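The night bus that kept Grilthorpe working

When the 219 was withdrawn last September, the last bus out of Grilthorpe left at 7.40 in the evening. For anyone on the late shift at Cartwright, that meant a taxi or a four-mile walk along an unlit road.

Rafsan Barua had caught it five nights a week. He gave up his evening hours within a month and lost a quarter of his pay. 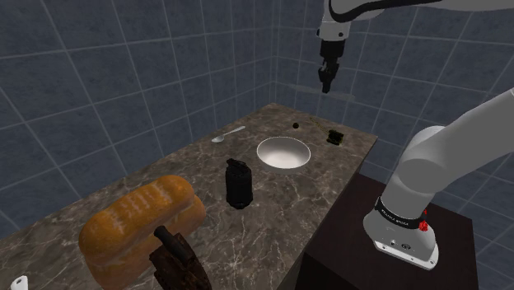 The county said the route carried too few people to justify the cost. Paora McKinnon, who drove it for most of its life, disagrees. He remembers 77 passengers on an ordinary night, most of them going to or from work.

A petition has drawn roughly 1000 signatures. The operator, Resau, has offered to run a smaller bus at 10.15 if the council meets half the bill. Councillors will look at the offer before the summer timetable is printed.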